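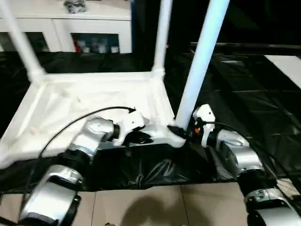 Fuvik support replied that the left gripper cable should be looked at before anyone touched the motor settings, as a loop that catches will give the same fault code as a weak motor.

**Cell:** Clunomon, two-arm
**Opened:** 11/6/25
**Status:** open, waiting for part

**Fault**

Left gripper stops part way through closing and the arm goes into hold. Code 46 on the controller. Right gripper has not faulted. The job is picking up the white tube base by its rails, and the fault comes on the near rail more than anywhere else.

**Checked so far**

- Restarted controller. Fault came back on the second pick.
- Swapped the left and right gripper leads at the controller. Fault stayed with the left arm, so the controller channel is fine. Leads put back.
- Ran the left gripper open and closed 20 times with the arm parked. No fault.
- Ran it again with the elbow bent as for a rail pick. Faulted twice.
- Cleaned fingertips. No change.

**Notes**

The left cable runs in a wide loop down the side of the arm and can lie over the base when the arm is low. Clipping it closer to the elbow helped for most of a shift, then code 46 again. The plug at the gripper end feels slack compared with the right one.

**Next**

1. New left gripper cable ordered from Brullon, quote ref Suwannarat cell.
2. Fit with 2 clips, one either side of the elbow joint. Leave enough slack for full bend.
3. Repeat the bent elbow test before going back to normal speed.

Left arm to stay on slow until the cable is changed. Motor settings not altered.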